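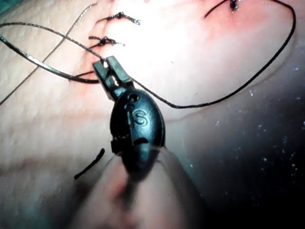

Instrument jaws closed on black suture thread.

Tangible Interfaces Working Group
Minutes, January 22, 2026

Present: C. Keogh (chair), L. Ndlovu (minutes), project staff from Prumton and Vidum
Apologies: Lytvynenko

1. Previous minutes
Accepted with one correction. Under item 4, "shared display" should read "shared tabletop".

2. Tabletop software
Keogh reported that the Stokoneo build now keeps object identity when a token is lifted and put back within the timeout. Tokens placed edge to edge are still read as a single object. The fault occurs in the contour step and is independent of the marker set. Vidum asked whether larger markers would help. Keogh said they would, but the token base would have to grow and the smaller tokens would no longer fit the grid.

Agreed to keep the present marker size and enforce a minimum spacing in software. The spacing value will be stored in the configuration file so that it can be changed between sessions.

Action: Keogh to circulate the revised build notes.

3. Pilot sessions
Ndlovu presented the coding of the pilot recordings. There were 23 participants, working in pairs or threes. Turn-taking was coded from hand contact with the tokens and, separately, from speech. The two measures disagree most where one person holds a token while another is talking. The coding guide does not say who has the turn in that case.
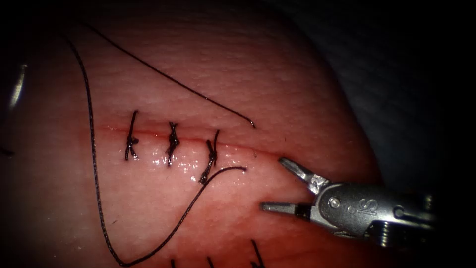 Prumton preferred to code holding and speaking as separate tracks and leave the question of turns to analysis. Ndlovu noted that this means a second pass through the recordings already coded. After discussion the two-track scheme was adopted. The older codes will be kept in the archive under their original labels.

Action: Ndlovu to revise the coding guide and recode two sessions as a check on the time needed.

4. Consent form
The form mentions video but not the log files from the table. Wording to be added covering token positions and timestamps. Participants already recorded will be sent the amended form.

Action: Prumton to draft the wording.

5. Workshop paper
Draft due in April. Keogh will write the system section and Ndlovu the study section. Vidum asked that the colour figures remain legible in greyscale. Related work on haptic feedback to be cut to one paragraph.

6. Other business
Lytvynenko had asked by email whether the table could be moved to the ground floor lab. Deferred until the ceiling mount there has been measured.

Next meeting to be set by email.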